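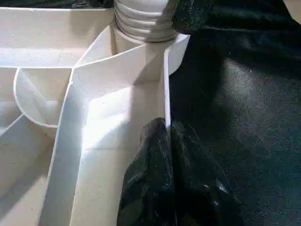

4. Setting up a shared bench

This section covers the Tesow two-arm station when it is installed at a bench where people already assemble or handle parts by hand. It assumes the base is leveled and the controller has passed the power-on check in Section 3. Floor anchoring is covered in Appendix B.

The station takes over holding, lifting and repeat positioning. Part preparation, inspection and release stay with the bench operator unless the site has approved a different split in writing. At the Stultthorpe plant, where the procedure was first written, the old job card listed one person per bench. The revised card lists one operator for 2 benches, with a separate line for the time spent clearing stops. Use the revised layout when you write your own card.

4.1 Before you start

You will need:

Tesow station, both arms parked
Cordeiro gripper pads, one pair per arm
Arm covers, sized to the arm
Cable ties and hook-and-loop straps
Dark bench cloth, lint-free where possible
Current job card for the bench

CAUTION: Do not enter the reach area with the controller in RUN. Lock it in HOLD and keep the key on your person.

4.2 Preparing the work surface

1. Clear the bench and the floor inside the reach area. Hand tools left from the manual job are the most common cause of a first-day stop.

2. Lay the cloth so that it covers the full handling zone. Folds are acceptable outside the pick positions. Inside them, pull the cloth flat.

3. Set each molded tray on the cloth with its taller features facing the arm that will pick from it. If the tray has a raised neck or post, keep it clear of any overhead cable.

4. Check both gripper pads for wear. A textured pad picks up lint and plastic flecks from the work. Brush it clean at the start of each shift and again after the meal break.

5. Close the gripper on the tray by hand control at the lowest force setting. Raise the force one step at a time until the tray no longer slides when pushed with one finger. Write the setting on the job card.

NOTE: Threaded features can be gripped, but the pad will seat differently each time depending on where the ridges fall. Where the part allows it, grip a flat wall or rim instead.

4.3 Two-arm holding

Use two-arm holding for long parts, tubes, and anything with a bracket or clamp that shifts the balance to one side. The arms share the load only after both grips are confirmed.

1. Bring the left arm to the part and close the grip.

2. Bring the right arm to the opposite end. Stop 3 inches short and check that the wrist is in line with the part.

3. Close the right grip and wait for the steady tone.

4. Lift at crawl speed. If the controller reports UNEVEN LOAD, lower the part and move one grip inward.

5. Save the position under the bench number, followed by the part number.

CAUTION: A part held at both ends can still rotate. Keep hands away from attached brackets until the twist lock is set. 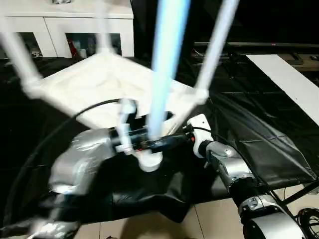
Cable routing has to be settled before the operator is trained on the bench, as each change to a cable path means repeating the reach check in 4.5. Run the arm through its full travel at crawl speed and watch the slack at the shoulder, elbow and wrist in turn. Two places need attention on most benches. The first is any long loop that crosses in front of a covered arm, like the black cable passing the silver-wrapped arm on the left; mark the lowest point of the loop and confirm that it clears the part throughout the lift. The second is the floor. Cables lying on the tiles beside the arm base should be gathered and strapped before the bench is handed over, and the walkway line moved if they cannot be.

4.4 Arm covers

1. Fit the cover with the arm parked and the power off.

2. Leave enough material at each joint for full bend. A cover pulled tight at the elbow will trip the drag limit.

3. Keep all buttons on the wrist uncovered and within the operator's view.

4. Replace the cover when it tears. Tape repairs are permitted until the end of the shift only.

4.5 Reach check

1. Stand at the operator mark with the controller in HOLD.

2. Have a second person start the reach program from the panel.

3. Confirm that no part of either arm, cover, cable or held part crosses the bench line.

4. Repeat with the longest part on the job card.

Repeat the check after any move of the bench, the base or the storage next to it. Cabinets that were convenient for manual work are often too close once the arms are in place. Move the items used most to the operator side and revise the pick list to match.

4.6 Changes to the operator's job

The following apply from the first production shift.

Lifting. The operator no longer lifts listed parts. Unlisted parts are still lifted by hand under the existing weight limit.

Pace. The station runs at the rate on the job card. The operator may slow it at any time without giving a reason code. Raising the rate requires the line lead.

Stops. The operator clears jams and dropped parts after locking HOLD. Controller faults go to maintenance. Sites that left this undefined recorded longer stops, with operators waiting at the panel for someone to decide.

Training. Allow 18 hours per operator, including one full shift beside a person already signed off. Manual assembly skills should be refreshed on the schedule in Appendix D, as the bench reverts to hand work during service.

Records. The station logs grip events, stops and rate changes. It does not log the operator's name. If Astomow scheduling software is connected, confirm that name matching is switched off unless the site agreement allows it.

4.7 Service interval

Inspect pads, straps and wrist fasteners every 3,000 grip cycles. Reset the counter from the SERVICE menu after the inspection is signed.

Section revised 2026-06-29. Replaces the May issue. Job cards written to the May issue remain valid until the next bench change.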